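Grallex Two-Arm Folding Cell
Product code 713

Two arms on a common rail, for folding and stacking garments on a flat table. Supplied assembled. This page covers mounting, grip pads, wrist camera and routine care.

Mounting
Clamp the rail to the table before fitting the arms. Torque the rail bolts in sequence from the centre outward, then check that both bases sit square. A rail that is out of square shows up first as a skewed sleeve fold.

Wrist camera
Each wrist carries one fixed-focus camera. Fabric held close to the lens will blur and strong light off the table can wash out part of the view. 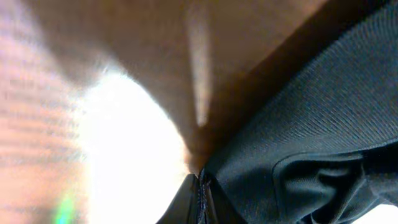
Set exposure with the room lights as they will be in use — not with the cell under a work lamp. Wipe the lens with a dry microfibre cloth. Solvent will haze the cover and is not covered by warranty.

Grip pads
Standard pads have a crosshatched face. Lint packs into the grid and reduces hold on fine knits. Brush the pads out at the end of each shift with a stiff nylon brush, working along both diagonals.

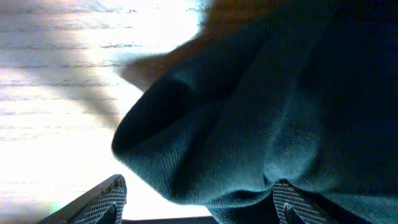

Replace pads in pairs. After replacement, run the finger zero routine 3 times and confirm that the faces meet evenly along their length. Pad set, 2 fingers: part 237.

Arm cables
Leave enough slack at the wrist for full rotation. A cable tied too tightly to the upper link will pull at the connector when the gripper is pressed down to the table. Inspect the sheath at each joint and replace it if the colour has gone grey or the surface is cracked.

Grip test
Lay a long garment flat on the table, grip one end with each arm and apply light tension. Neither end should creep.
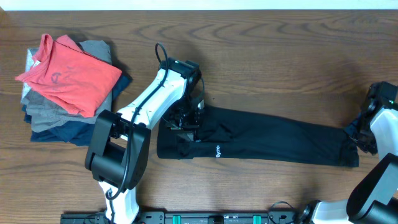
Grallex Service Desk | Page revised Sat 4 May

If one end creeps, swap the pads between arms and repeat. Creep that follows the pads means worn pads. Creep that stays with the arm points to the gripper drive, which should be returned for service as a complete wrist unit.

Pads made for the Zuvach gripper do not fit this cell.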